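## 4. Sorting the cable basket

Applies to the Wulstead room kit. If you've got the older Ovthorpe kit the basket is smaller, otherwise same steps.

Do this before section 5 (charging the tablets). Half the calls we get are a wrong lead or a crook one.

**You'll need**

- the cable basket
- a clear bit of table, near a power point
- masking tape and a marker
- small torch
- dry soft brush (old toothbrush is fine)
- velcro ties, NOT zip ties

> **CAUTION** — Everything off at the wall first. Don't pull leads out of a basket while one end's still live.

### 4.1 Untangling

1. Basket on the table. Tip it out, don't yank. Yanking tightens the knots and wrecks the strain relief.
2. Find a plug end and work back from it. Short leads first.
3. Lay each one out straight as it comes free. Colours don't tell you anything, Lihua Tan's lot were bought in three goes and none of them match.
4. Adaptors, loose clips etc go to one side. Leave them till 4.3.

Note: if a knot won't come out in a couple of minutes put it down and do another one. Usually loosens up once its neighbours are gone.

### 4.2 Checking each lead

1. Run it through your fingers end to end. Feeling for flat spots, nicks, anything sticky.
2. Bend it gently where the cable meets the plug. Cracks or bare wire — bin it. Don't tape it.
3. Look at the metal tip. Should be straight and round-cornered, no dents.
4. Torch into the opening. Fluff comes out with the dry brush. No pins, no paper clips, no blowing.
5. Plug into the tester, wait for the light. No light, turn it over, try again. Still none, it goes in the reject bag.
6. Write the result on the sheet straight away. Not from memory at the end.

> **CAUTION** — Never use metal polish or water on a plug. Warm to the touch when it's in use = stop using it, tell Rachid Hamdy.

### 4.3 Labelling

1. Tape flag 2 cm back from the plug. Closer than that and it catches on the tablet case.
2. Write the type and the length. Type codes:

| Code | Plug |
|------|------|
| C | USB-C |
| A | USB-A (flat rectangle) |
| M | micro, old readers only |
| X | don't know, ask Hajar |

3. Hold the lead by the plug body, tip up, when you're reading the shape. Much easier to tell C from M that way than with it lying flat. 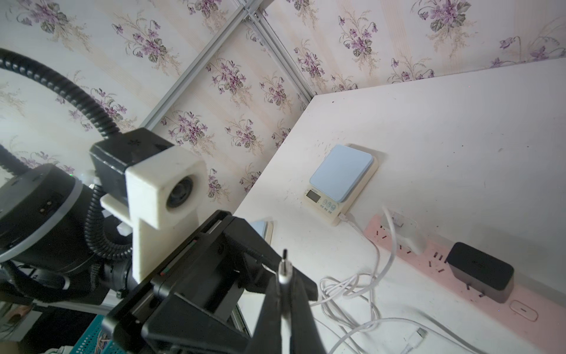
*Wulstead Set-up Guide — Issue 8 — p. 95*

White lead with the silver tip is a C. Plenty of people flag these as M becuase the ends look alike in a pile. C is the same both ways up, M has a wide side and a narrow side. If it only goes in one way it's not a C.

4. Adaptors get a dot of tape, same codes.

### 4.4 Putting back

1. Coil loosely, hand-width loops. Don't wrap round your elbow.
2. One velcro tie per coil, flag on the outside.
3. C leads on top, they're the ones everybody wants. X leads in their own bag.
4. Basket back on its shelf, away from the heater. Nothing heavy on it.
5. Sheet to Eero Leinonen by Wednesday. Rejects go in the e-waste tub, not the reguar rubbish.

Note: the long Drarkberg extension does not live in the basket. Hang it.

Short on leads? Order code 800, Muchen Luo signs. Go to section 5.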